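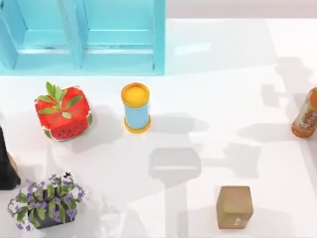
Turquoise shelving and a watermelon-patterned box on a white tabletop.

The Kosberg swap shelf is moving again

Regular readers will recall that the Kosberg swap shelf began life in the lobby of the old bakery, spent a winter in the stairwell, and was then sent to the hallway outside the laundry, where it picked up a smell. It has now been given the front room at Brekke, with a window and a door that closes. We hardly know what to do with ourselves.

The rules are the same as before, and we print them again for the benefit of the person who left a car battery. Bring something you no longer want, take something you do, and try to be honest with yourself about which is which. Clothes should be clean. Puzzles should have all their pieces, or a note saying how many are missing. Anything with a plug must work when plugged in – "it worked at my mother's" is a family story and does not count as a test.

Books remain our strongest department and also our biggest headache. At the last count we had 300 of them, of which 67 were diet books and 8 were the same diet book. If you are still following it and would like a spare, please come by. 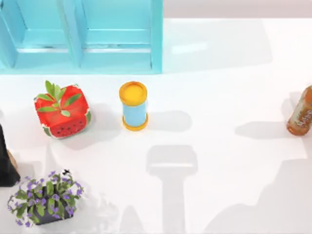

Linnea Sjögren has offered to sort the paperbacks by author, a job she has offered to do before. She gets as far as D and then finds something she wants to read. Anyone whose reading tastes begin with A, B or C will be very well served. Everyone else should plan to dig.

Kitchen things have been popular all summer, mostly mugs. We have enough mugs. We had enough mugs in the stairwell. Glass jars are still welcome if the lids fit, and Bendik Skjelbred will take any preserving jars off our hands for his plums, of which he has more than he can explain. He has promised us a few jars in return and has been promising since last October.

The bus from Pemness stops right outside, and coming from Skireo you can park behind the building if you don't mind the slope. Bulky furniture still needs a phone call first. The front room is bigger than the hallway, but the door is the usual size, as the owners of a certain corner sofa now know. They spent 40 minutes finding this out and we would like to thank them for their language, which was better than ours would have been.

The new room opens 2018-09-04 at noon. Coffee will be served, in mugs, and you are warmly encouraged to take yours home.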